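Chapter 6

Wrists and Jaws: Building a Cable-Driven Gripper in the Workshop

In this chapter you will
– learn why a small gripper is often moved by cables and not by motors in the joint
– build the Tretley wrist, a two-jaw wrist on a long tube
– set the tension of the cables and measure the play
– tie a first knot with two wrists on the practice board

Before you begin: you need the finished base from Chapter 4 and the motor box from Chapter 5. If your motor box still makes a clicking noise at low speed, please return to Section 5.7 first. The wrist makes every fault of the motor box bigger.

6.1 The problem of the last ten centimeters

Most people who build a first robot arm at home put a motor in every joint. This is a good way to learn, and we did it also in Chapter 3 with the Figueroa arm. The shoulder carries the elbow, the elbow carries the wrist, and the wrist carries the gripper. Each motor must lift all the motors that come after it. On a kitchen table, with a gripper that picks up wooden blocks, this is acceptable. The arm shakes a little when it stops, and the blocks are large.

The difficulty comes when the work is small. Suppose that you want to guide a thread through a hole, or reach inside the case of an old radio to hold a wire while a second arm works next to it. A servo motor, even a small one, is too wide for the opening. Its weight sits at the far end of the arm, where it does the most harm. And the motor cable must pass through every joint, where it bends and after some weeks breaks.

There is an old answer to this problem, and you can find it on a bicycle. The brake is at the wheel, but the hand that works it is on the handlebar. Between them there is only a steel cable. If we leave the motors at the base of the arm and send only cables to the end, the wrist can be very thin. The price is that we must now think about friction, stretch and the order in which the cables are wound. Most of this chapter is about this price.

6.2 Looking at a wrist that works

It helps to study a finished wrist before cutting any metal. The best known ones are made for surgery, where the instrument has to be narrow and the movement has to be fine. Our home version copies the general idea and nothing more. It is a tool for thread, wire and paper, and it must never be used on a person or an animal.

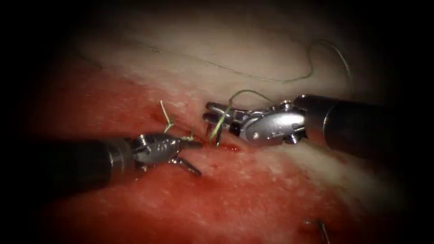
Figure 6.1 Two surgical instruments at work on a suture. Pulleys and joint pins can be seen on the right wrist. Its jaws hold the thread, and the jaws of the left one are open.

Look first at the proportions. The shaft is thick compared with the jaws, and the joints are packed into a short length behind them. Beginners usually draw the wrist much too long. A long wrist is easier to assemble, but the tip then moves in a wide curve each time the joint bends, and two such wrists will hit each other when they work on the same thread.

Look next at the jaws. The two jaws of the left wrist stand apart like the letter V. In our design each jaw has its own pulley and its own pair of cables. When both jaws turn in the same direction, the gripper points to another side. When they turn in opposite directions, it opens or closes. So we get two movements from one pin. Many readers find this hard to imagine from a drawing. Please cut two jaws from cardboard, push one pin through both, and turn them with your fingers before you read further.

6.3 Parts and tools

The parts below are for one wrist. Build one completely before you begin the second.

1 aluminum tube, outside diameter 12 mm, length 247 mm
1 wrist fork, printed or filed from brass
2 jaws with pulley, printed or filed from brass
2 steel pins, 2 mm, with clips
6 steel cables with nylon cover, each 1000 mm long
1 Skodero tension plate, or the homemade plate from Appendix B
Small files, side cutters, a crimp tool and a bench vise

The cables are longer than necessary. Leave them so until the tension is set. To cut a cable too early is the most common mistake in this build, and a short cable cannot be repaired.

If you work in a shared workshop, find out when the vise and the drill press are free. The prototype for this book was made in the Workness workshop, where Wednesday evening was kept for metal work. We learned to do all the filing on that evening and to take the threading of the cables home, for it needs a quiet table and good light.

6.4 Threading the cables

Mark the cables before you thread them. A drop of nail polish at both ends is enough, with one color for each cable. Inside the tube all cables look the same, and if two of them change places, the wrist will bend when you ask it to close.

Step 1. Fix the tube in the vise with a piece of cloth around it. Do not close the vise hard. A tube that is even slightly oval will pinch the cables.

Step 2. Push the two cables of the wrist joint through the tube first, then the four cables of the jaws.

Step 3. Lay each jaw cable in the groove of its pulley and crimp the end. Pull on it by hand. If the crimp moves, cut it off and make a new one.

Step 4. Insert the jaw pin and close the clip. Both jaws should fall open by their own weight when you turn the wrist over. If they do not, the pin hole is too tight – open it with a round file, a few strokes at a time.

Step 5. Bring the free ends to the tension plate and fasten them loosely, in the order of the colors.

Do not connect the motor box yet. In Section 6.5 you will move the wrist by hand from the tension plate and feel where it sticks.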